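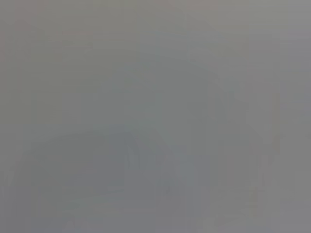 Gray, pinkish toward the top left.

March, 4:15 pm

Hymnal from the Selenbridge box, second look. Title leaf gone so still no printer. Sixten Öberg thinks late 1700s from the type, I'd go earlier but wouldn't bet on it. Collation done twice, 90 leaves, 2 of them cancels. Signature F is bound upside down, must of been like that from the start, the sewing holes match.

Paper: chain lines horizontal all through. Watermark on leaf 12, half a crown maybe, rest is lost in the gutter. Checked against the Orier tracings, no match. Fourie list not checked yet!!

Woodcut initials are the intresting part. The big S has a break in the lower curve, and the Patik primer has the same break but smaller. Same block, earlier state? Would put the primer first. Need both books on one table before saying this to anyone.

Spine lining is printed waste, almost 200 words readable, looks like an almanac. Left it in place.

To do
- Fourie list
- ask Sixten for his type measurements, 20 lines not 10
- new box, the old one is too tight at the fore edge
- pencil note on rear pastedown, name + price, can't read the name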